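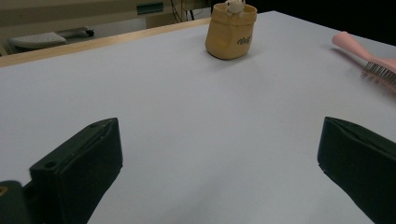
Skaltulari household handling project
Progress report for December, prepared by Bent Riis

Collection moved to the second set of objects this month. We now have 184 accepted demonstrations, all recorded with the hand-held gripper. Another 30 were rejected, mostly for gaps in position tracking when the operator turned the tool too quickly.

The second set mixes soft and rigid items: fabric pouches, plush figures, hairbrushes and similar things found on a dresser or desk. Soft items are slower to record. A pouch folds under the fingers if it is gripped low, so operators have been asked to vary the grip height and to keep the failed attempts — the Peixoto group wants those for its own training runs.

Each session at the Wundesow site lasts 45 minutes. We tried longer ones and the rejection rate went up toward the end. Start positions are changed between takes, including some with an item close to the side of the table.

Labeling is behind. About 20 demonstrations still need start and end marks, and the second labeler does not join until next month. Spending is within the approved budget, apart from replacement finger pads, which we charged to the repair line.

Next month we will finish the labels, send the full set to Skorkska for the first training run, and begin recording with two objects moved in one take.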